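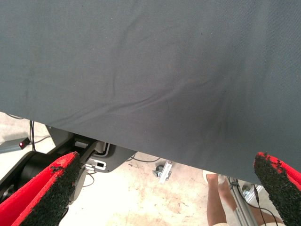 Photo: Mal-soon Baek

Monday, 11.40pm
By Mal-soon Baek

I've got a ringing left ear and a bus seat to myself, so let me have my moan while it's fresh. Support bands deserve a proper soundcheck. I've thought so for years, and tonight at the Komex in Fakdale I thought it very loudly for the whole of Steltar's first song, which I couldn't hear a word of.

Steltar are a four-piece and they're great. I've got both their EPs and I've bored most of my friends with the second one. They'd driven half the day to open for Mudaliar, who I also love, and they were given 20 minutes on stage and, by the look of it, hardly a minute beforehand to sort out the sound. The vocal was buried until the second chorus. The bass drum was like someone moving furniture upstairs. By song three it had all come together and it was gorgeous, and by then they were nearly done!

I know what people say, because my brother says it every time. The headliner sells the tickets, the headliner gets the time. Fine. I paid to see Mudaliar as well. But there were 300 of us in that room, and plenty had come early on purpose, on a work night, in the rain. You can't tell people to turn up for the support and then hand them a band playing inside a cardboard box.

The money argument bothers me more. Support bands at this level are often playing for petrol and a few T-shirt sales (I bought one, it's a bit small, I don't care). What they're really being paid in is the chance to win over strangers. If the first two songs are mush, half the strangers have gone to the bar, and you've taken back the only wages on offer.

And the headliners don't lose much by sharing. Mudaliar came on and sounded enormous from the first note - they'd clearly had all the time they wanted. Would they have sounded any smaller if they'd packed up their own check a bit sooner? I doubt it. They played the long version of the slow one with the organ, and I had a little cry by the cloakroom.

So my suggestion is dull and it's this: put it in the contract. Half an hour for the opener, doors held if the headliner overruns. I'd happily stand outside a bit longer for that. Venues already write down how many towels everybody gets, so it can't be beyond them.

Steltar said from the stage that they're back in the spring, top of the bill in a smaller room. I'm going, small T-shirt and all, and I'll be there for whoever's on first.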